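About Braledard

A school for looking after clothes, Sinthorpe 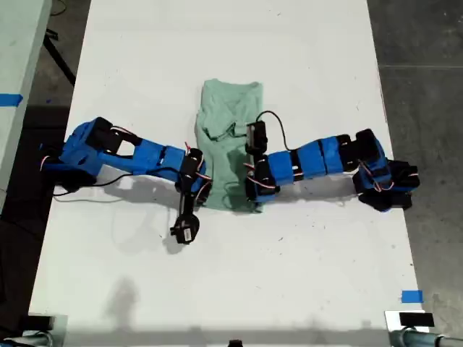

A mint-green T-shirt on a white tabletop, with plenty of wrinkles in it.

Braledard teaches people to wash, dry, press, fold, store and mend the clothes they already own. We also spend a fair amount of class time on advice that doesn't hold up, and there is a lot of it. If you came here from a search for a miracle stain remover, you may find the rest of this page a letdown.

How we got started

Mali Gronow ran the counter at a dry cleaner in Sinthorpe for years. People brought in wool sweaters that had been soaked in vinegar, silk shirts that had been rubbed with baking soda, and once a winter coat that somebody had put in the freezer to kill the smell. It came out of the freezer smelling the same. Most of these customers had been careful. They had looked it up, found the same tip repeated on page after page, and taken the repetition as proof.

Eirlys Bellis did alterations in the shop next door and was seeing the other end of it: seams that had given way, hems held up with glue tape, elastic cooked in a hot dryer. The two of them started an evening class in the back of the alterations shop. It was supposed to run for one September. People kept asking when the next one was.

We still have two teachers, and they are still Mali and Eirlys. We have been asked many times about opening in other towns or selling a license to use the name. The answer so far is no, mostly because we have seen what happens to a class when it gets taught from a binder.

What we are doubtful about

Fabric softener, for a start. It leaves a coating, and the coating is what feels soft. On towels that coating gets in the way of the one job a towel has. We don't ban it and we don't tell students to throw theirs out, but we do ask them to wash a towel without it for a month and see whether they miss it.

Vinegar and baking soda mixed together. They fizz, and then you have slightly salty water. Each of them is useful by itself for certain things. The fizz is a show.

"Dry clean only." Sometimes it is true, and a lined wool jacket is a good case for believing it. Sometimes it looks to us like a maker picking the safest words for the label. We teach students how to tell the difference, and we teach them to accept that they will get it wrong now and then. Anyone who promises you a sure method has not ruined enough blouses.

Folding systems. We teach folding. It takes up one class, and that is plenty. A T-shirt folded so that it fits your drawer and comes out without wrecking the pile has been folded correctly. Whether it stands up on its edge is between you and the drawer. We have had students arrive quite upset that they could not keep up a method they had read about, and we would like them to stop feeling bad about it.

Products with a story. A while ago we were sent a bottle of something called Pemereo, a wash additive said to "wake up" tired cotton. We tried it on old pillowcases, with a matching set washed in plain detergent, and passed both sets around the class without saying which was which. The class could not tell them apart, and neither could we. The company wrote back to say we should have used it for longer. Maybe so. We have noticed that "longer" is the usual answer.

We try to be doubtful about our own advice as well. For years Mali told everyone to turn dark jeans inside out before washing. She still does it herself. When a student asked how much difference it made, she had to say that she had never checked, and a side-by-side test went on the schedule. The inside-out pair did look a little darker at the end. A little. She had been telling people it would be a lot.

The course

The main course runs for nine weeks, one evening a week, with no more than 10 students. You bring your own clothes, including the ones you are embarrassed about. The early evenings are about fibers and labels, and they are drier than people hope. After that come washing and drying, stains, pressing, folding and storage, and then hand mending: buttons, hems, small holes, a split seam. The last evening is open, and you bring whatever has beaten you.

There is no certificate. We looked into offering one and could not work out what it would prove. Nor do we give a discount for signing up a friend.

You will do homework. It is laundry, so you were going to do it in any case.

Where we are

We have two rooms upstairs on the main street in Sinthorpe, one with the sinks and machines and one with tables. The stairs are steep and there is no elevator. If that rules you out, write to us and we will try to set up a mending session on the ground floor across the street. We can't move the washers, so the washing classes are harder to arrange, and we know that is not good enough.

Wool for the darning class comes from Seppälä, which sells us end-of-batch yarn by the bag. We pay for it. We take no money or free goods in return for a mention, and the bottle of Pemereo is the reason that rule is now written down.

What we can't do for you

We can't get old bleach marks out. The color is gone and it is not coming back, whatever you saw in a video. We can't unshrink a felted sweater, though we can show you how to ease a mildly shrunken one and how to make a decent hot water bottle cover out of the other kind. We don't take in laundry or alterations. We don't do closet makeovers, and we won't tell you to own fewer clothes. You may well own too many, but that is a different school.

People ask whether the course saves money. It might. Some students stop buying products they did not need, and some go home and buy a good iron. We have never kept figures on it, so please don't believe anyone who quotes you one, including a happy former student.

Signing up

The next course starts on 29th September. Use the form on the contact page and tell us what you most want to fix. Eirlys reads the replies and will write back if she thinks the course is wrong for you, which she does fairly often. If it is full, we can put you on the list for the one after.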